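Clullow @clullow · Oct 8, 2018
Sorting out the baking bits before the move to Troltholm. One thread, then I'll stop.
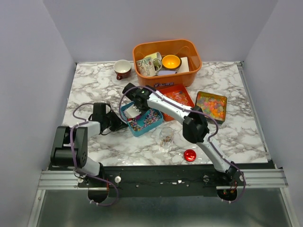
2/ Mugs and bowls are going in the orange bin. I've got 75 litres of bin altogether and I'd like to fill them properly this time.

3/ Gummy sweets get a tray to themselves. Mix them with anything small and you'll be picking bits off for a week.

4/ Small stuff goes in jars after that. I use a folded sheet of baking paper as a chute.

5/ The Stoltar jars are 95p each in the market. I bought 10 in April and could do with more.

6/ Someone asked about labels. Masking tape and a biro. Put it on the side, lids get swapped.

7/ Plates tomorrow. If anyone has spare newspaper, I'll come and fetch it.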